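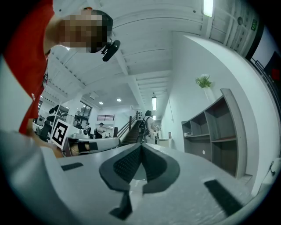 The long upstairs room at the Stougaard building on Mullon Street is back in use. Doors opened a little after 9 in the morning, and by lunch the coat hooks were full. Regulars will remember the old ceiling, brown stains and a bucket under the worst one. Now it's white the whole way down, long beams and panels running to the far wall, with the fluorescent tubes lit and a hanging light farther along. Green exit sign up high on the wall. People were already bent over their work, red short sleeves in one case, in January. The heating works, then.

The room had been shut for 16 months. A leak over the back stairs first, then a second leak, then a long wait for a roofer who would take it on. Brekholm, the Clornska firm that did the roof on the feed store, got the job in the end and finished late last month. Painting was done by whoever turned up with a brush.

Cost of the room, not counting the roof: just over the budget. Most of the extra went on wiring. Some of it was older than anyone had guessed and had to come out, which meant opening up panels that had only just been closed. Bello Olaniyan, who runs the workroom, was not thrilled at the time. He seemed fine about it this morning.

"You could never see what you were doing in here after three o'clock," he said. "People brought lamps from home. We had extension cords all over the floor and somebody was going to break a leg."

No cords on the floor now. Outlets have gone in along both long walls, so anybody with a sewing machine or a soldering iron should bring it and plug in. Kettle stays on its own outlet by the door. There is a note on it. Please read the note.

Same use as before, mostly. Mending and small repairs in the mornings, sorting and packing for the household swap in the afternoons, and the room can be booked in the evening. Small repairs means things one person can carry up the stairs. Lamps, toasters, chairs with a loose leg, zippers, hems. Nothing with gas in it and no microwaves. Bicycles go round to the yard as always.

The swap is the part that needs hands right away. While the room was closed everything went into storage, in a borrowed garage on the other side of Clornska, and it has come back in more than 300 boxes. Not all of them labeled. Some labeled wrong, Olaniyan says, he opened one marked PLATES and got curtains. The boxes are being gone through a few at a time, cloth to one side, kitchen to the other, and anything chipped or moldy goes straight down to the dumpster. If you stored something of your own with the swap stuff by mistake, come and claim it before the end of the month. After that it gets put out with the rest.

What's wanted at the moment: sheets, towels, saucepans with lids, kids' winter boots in pairs. What is not wanted: more mugs. There are plenty of mugs. Also no pillows, and no books until the shelves are up, which could be a while as the brackets that came were the wrong size and have gone back.

A few things have changed and have cuased some grumbling already. The big tables are set the other way around, so the light falls across them and people aren't working in their own shadow. Takes a bit of getting used to if you had a favorite spot. The old carpet at the far end is gone for good, it was soaked through. The radio has not been found. The piano is still downstairs and will be staying there, the stairs were hard enough on it the first time.

Noise is better than expected. There was worry that a hard ceiling and no carpet would make the place ring, and it does a little when two machines are going, but you can hold a conversation across a table. One of the menders said she could hear people better than in the old days, when the damaged panels buzzed every time a truck went by.

Still to do: a coat of paint on the inside of the door, a handrail on the top few stairs, a proper closet for the ironing boards. The handrail comes first. Until it is in, anyone who has trouble with stairs should ring the bell at street level and somebody will bring work down or help you up.

The last of the money came from the fall rummage sale and a gift of $1000 from a family on Mullon Street who asked not to be named. What remains will go on the handrail and on thread. They're low on black and navy, and the heavy needles are nearly all gone.

Hours are 9 to noon for mending and repairs, 1 to 4 for the swap. Evening bookings go through Olaniyan, in the room or by a note in the box downstairs. Don't leave bags on the step overnight, it rained on the last lot and they all had to be thrown out. Parking in the yard is for loading only, 2 cars at most, and the bakery needs the gate kept clear untill their van has left in the morning.

Anyone who still has a key from before the closing, bring it back please. The lock has been changed so it won't open anything, but the tags are needed for the new ones.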